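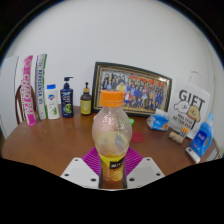

2. Le bouchon et la bague

Rappeler que le bouchon orange et sa bague se trient avec la bouteille, vissés. Faire passer un exemplaire dans la salle. Question fréquente : l'étiquette. On la laisse — le centre de tri s'en charge.

3. La forme

Montrer le haut bombé, puis le resserrement vers l'étiquette. Demander où l'on pose la main. Laisser 10 secondes, puis donner la parole à Lejla Todorova.

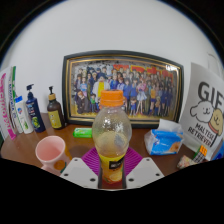

Bouteille à bouchon orange, étiquette aux fruits orange.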